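The Patient Hands of Lolteden

At Wumeck, a small workshop in Lolteden, nobody in the training room writes code before lunch. Marcus Hutchins sits with two handles and moves them slowly, and the black gripper follows his hands. His task this February is a simple meal, and he must show it 132 times.

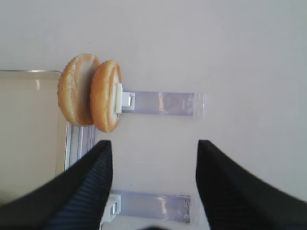

"My first 6 were terrible," he says. "I moved like a man who is late for his train." A new operator needs almost three weeks to become calm - and the robot copies every nervous movement, so calm is important.

The recordings go to Hergate, the partner company, where the learning is done. Bread is a difficult teacher. It is soft, it rolls, and it does not forgive a strong grip.
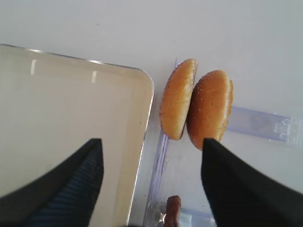
Marcus prefers to open the fingers wide before he comes near the food. With the two bun halves standing on their edges, next to the tray, he has to choose the angle early. He does not correct it at the last moment - a correction is also a lesson, and the robot will learn it.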